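Pemstead Community Help
Home > Floors and Furnishings > Carpets

Quantity and seam position for a large-pattern carpet in a room wider than the roll

Posted by Driss Tazi
Tags: patterned carpet, pattern repeat, seams, woven

The room is 5200 mm long and 4900 mm wide, with an alcove 2794 mm wide on one of the long walls. The carpet is a woven wool blend with large flowers, supplied in 4 m width only. The maker's label gives a pattern repeat of 654 mm in the length. It does not say whether the match is straight or half drop.

I have two estimates for the same carpet. The first fitter allows two lengths of 5300 mm. The second allows more and could not explain the difference beyond "you need it for the flowers". The second comes to 2000 fitted, underlay included, and I would like to know what I am paying for before I accept it.

I would also like to know where the seam should go. The door is in one of the short walls, close to the corner, and the window is opposite.

Killian Moulin

The first fitter has left out the repeat. Both lengths have to begin at the same point in the pattern or the flowers will not meet at the seam.

Take the finished length plus trimming: 5200 + 100 = 5300 mm. Divide by the repeat: 5300 / 654 = 8.1. You cannot start the second length a tenth of the way into a flower, so round up to nine repeats, 5886 mm. The second length starts there and needs its own 5300 mm. Total from the roll is 11186 mm, against the 10600 mm in the first estimate. With a straight match that is the minimum for two full lengths.

Eight repeats come to 5232 mm. This covers the room on paper and leaves 32 mm for trimming, and I would not cut to that unless every wall had been checked for straightness. Yours probably have not been.

If the match is half drop, the second length is shifted by 327 mm. Starting it at eight and a half repeats gives 5559 mm, so a half drop would be slightly cheaper in your case. Ask the supplier for the match type in writing. The label on the sample is often for the whole range and not for the design you picked.

Check whether 4900 mm includes the alcove. If it does not, the alcove has to be added to the width of the second piece. The calculation above does not change in the length direction, but the offcut you might have hoped to use for the stairs gets smaller.

Also note that the stated repeat is nominal. Woven carpet can vary a little between the start of a roll and the end of it. The fitter corrects this with a stretcher at the seam, within limits. Ask for both lengths from the same roll, cut one after the other.

Said Badawi

Just buy a plain one. We had flowers in the hall and got tired of them, and the fitter charged extra for the matching. Try Bouzid on the ring road, they keep 5 m widths in plain colours so there would be no seam at all.

Fadwa Belhaj

Killian's figures are correct. I will deal with the seam.

Run the lengths parallel to the 5200 mm walls, which puts the seam 4 m from one of them and 900 mm from the other. Choose the side away from the door. A seam in a doorway takes the most wear and is the first to open. With the door in the short wall near a corner, the full width goes on the door side and the narrow piece goes on the far side, where furniture will normally cover part of it.

Light matters as well. A seam running towards the window shows less than one running across it. Yours runs towards the window, so no change is needed.

Before anything is cut, unroll the first length dry and stand at the door. Large motifs look well with a table and chairs on them if the rows run parallel to the longest piece of furniture. If the rows drift, the eye picks it up along the table edge long before it picks it up along the skirting.

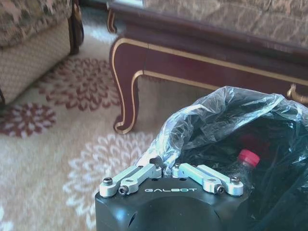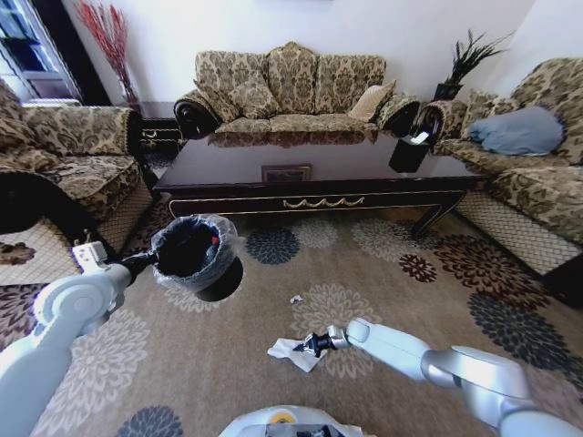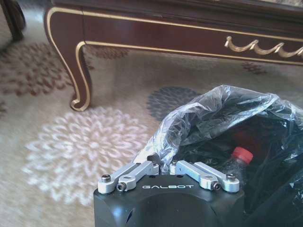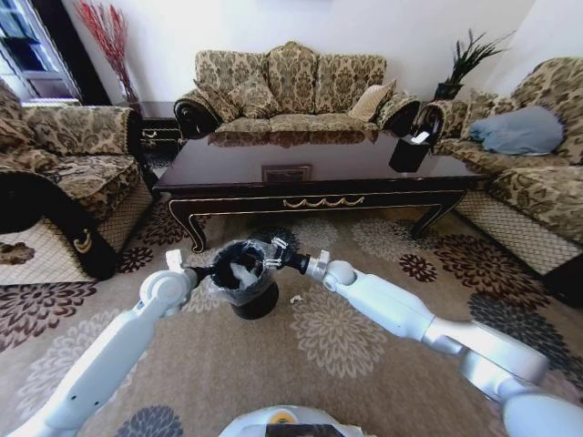
Square the first length to the longest uninterrupted wall and accept whatever falls at the opposite one. Old rooms are seldom square. In my own front room the difference between the two ends was 237 mm, and the fitter split it so that the cut flowers ended up behind a bookcase.

Seal the cut edges with latex before joining. Woven backing frays if this is skipped, and heat tape alone will not hold the outer row of tufts. Your estimate should list edge sealing as a separate item – if it does not, ask.

Keep the strips left over from the 4 m width. The narrow piece uses only part of it, and what remains is enough for patches for as long as you own the carpet. Store them rolled, pile inwards, somewhere dry.

Driss Tazi

Thank you. The supplier has confirmed a straight match, and the 4900 mm does include the alcove. I have asked the second fitter to add edge sealing to the estimate and to mark the seam on the plan.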